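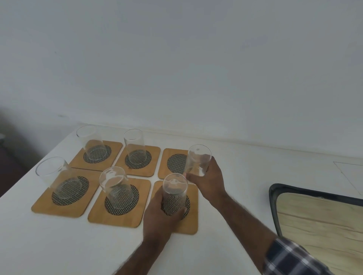
Forums > House and Garden > Kitchen > Hard water marks on glasses

trukton_tom
We moved to Endville in the spring and every glass we own has gone cloudy. The kettle is bad too. A chap came round and quoted me 2,138 pounds for a softener, fitted. Is it worth it or am I being had?

MarionB
Have you tried vinegar? Soak one glass overnight in white vinegar and rinse it. If it comes up clear it's limescale. If it stays cloudy the glass is etched and you won't get it back.

K Kan
Agree with Marion, do that first. Also check the salt setting on the dishwasher. Ours was still set for soft water when we moved here and I only found out after 30 washes or so. It's usually in the back of the manual.
Kwok-wai Kan

walby_pete
Disagree about vinegar, it stinks the kitchen out. Citric acid powder is cheaper and does the kettle as well. And no, don't pay 2,000 plus for a softener. We lived in Walby for years with the same water and just wiped things dry.

MarionB
It smells for ten minutes Pete. Open a window.

oldgreyhen
I'd get the softener, but get other quotes. My sister's was a lot less than that. The shower screen alone made it worth having for her. You do need to keep a tap off it for drinking if anyone is on a low salt diet.

walby_pete
You also have to keep buying salt for it and lugging the bags in - that gets left out of the sales talk.

trukton_tom
Did the vinegar test. Two tumblers came up fine, the wine glasses didn't, so I suppose those are etched. The dishwasher was on the lowest setting. I've turned it up and filled the salt. Will hold off on the softener for now.

K Kan
Good. Wash any new wine glasses by hand and dry them with a linen cloth, the fluffy tea towels leave bits.

oldgreyhen
Still think you'll end up buying one.

Contact us | Copyright Endville Household Forum | Back to top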